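About Ornex Home Task Testing

Ornex measures how well machines do household and light shop-floor chores.
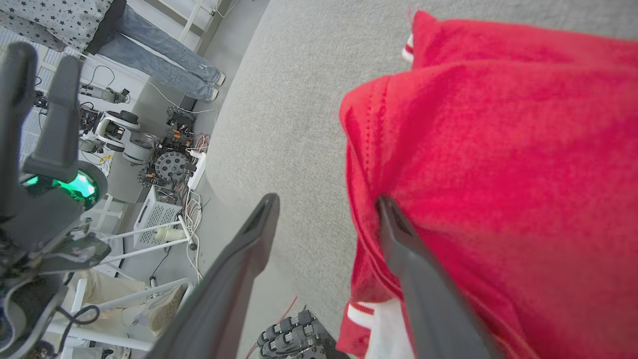

We are an independent test group. We do not build robots and we do not sell them. Manufacturers, research labs and appliance companies send us a machine or a control program, and we return a report stating which chores it completed, how long each took, and how it failed when it failed.

The company started in January with one task, folding laundry. The current task list has 18 entries, among them picking clothing up off a floor, loading a dish rack, wiping a counter, sorting fasteners into bins and coiling an extension cord. Each task has a written start condition, a written end condition and a time limit. A standard run is 300 attempts. An attempt counts as complete only if a person does not touch the machine or the object between start and finish.

Why clothing is still hard

Rigid objects are in fair shape. On our bin-sorting task, the best system tested to date completed 291 of 300 attempts. Soft goods are another matter. A knit garment has no fixed shape, it hides its own edges, and a grip that holds one layer in one attempt will pinch two in the next. Carpet makes this worse, as the fingers have to get under the fabric without catching the pile. The best completion rate we have recorded for picking up a sweater, folding it and placing it on a shelf is 70 percent. Most failures occur at the first grasp or at the second fold.

A person does the same job in seconds and does not think about it. We report the human time next to the machine time on every task sheet.

Can a machine do the chores yet?

Some of them, slowly, under conditions that are kept fairly constant. None of the systems we have tested could be left alone with a full basket of mixed laundry. Several could be left alone with a tray of bolts. We expect the gap to close one task at a time and do not publish forecasts.

Our tools

Skadano is our task library, covering start and end conditions, object lists and scoring rules. Clients receive it before testing and may practice on it.

Jasow is the logging software. It records gripper position, force and video on one clock, so that a failed grasp can be reviewed step by step.

The McPhee scale is our grading system for partial results. A sweater folded but left on the floor scores higher than one dropped halfway, and both are listed as incomplete.

Working with us

Testing slots are booked by the week. Clients may attend but may not adjust hardware once a run has started. Reports belong to the client. Task definitions and scoring rules are open to anyone on request.

Page last revised September 2018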